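Timesheets, shift swaps and the night run: where we've got to

Quick one this time, sorry, the depot has been flat out and this is being typed between two calls.

Most of you know by now that the paper timesheets stop at the end of the month. From then on all driving and loading hours go through Grallon, on the tablet by the key cabinet or on your own phone if you prefer. Same login as for the holiday requests. If you've forgotten it, ask the office, don't make a new one. We already have two people in there twice and payroll tried to pay both of them.

What the trial showed. We ran it on the Brovville route since March, 46 drivers and loaders, days and nights. Before the trial the office was fixing about 90 timesheets a month by hand, mostly missing breaks and finish times that didn't match the gate. Last month on the same route it was 14 5 in the first week, no, sorry, 145 entries checked in the first week and only a handful sent back. Much better.
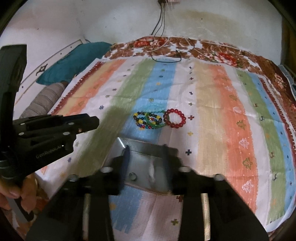

Night shifts. This is the one everybody rings up about. A shift that starts before midnight belongs to the day it STARTED, all of it. So clock on Friday at ten, clock off Saturday at six, that's a Friday shift and you get the night rate on the hours after eleven as before. Nothing has changed in the rates. The old spreadsheet split it in two and then somebody had to stick it back together, and now and then it didn't get stuck back.

Breaks. Press the button when you stop and press it again when you start. Waiting at a customer's dock is not a break unless you are free to leave the vehicle and have been told how long. If you're stuck in the cab waiting to be called forward, leave it on "waiting". It's paid, and we need it recorded so we can charge for it. Sudside kept one of ours waiting most of a morning and we couldn't bill a penny as it was all down as break.

Swaps. Still allowed, still have to be agreed by the duty desk. Put the swap in before the shift begins. If it goes in afterwards the hours land on the wrong person and takes days to put right.

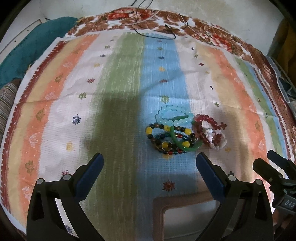 Jobs with two drops. Pick the first job, finish it, pick the second. Don't leave the first one open all day, the milage gets added to it and then doesn't agree with the dispatch sheet. Văn jobs are set up under the customer's name with the accent, but searching for "Van" without it finds them too. You will also get a long list of vans. Scroll down.

Agency staff. Not on the system yet. They carry on with the yellow sheets, signed by the shift lead, in the tray by Monday noon.

Still to sort out: training days don't have a code, so use "other" and write it in the notes. The tablet logs itself out too fast, we've asked for that to be made longer. Overtime approval is going to the shift leads but the date isn't fixed.

Check your own hours before you go home on the last day of the week, takes a minute. Anything wrong, ring extension 343 or catch one of us in the office before four.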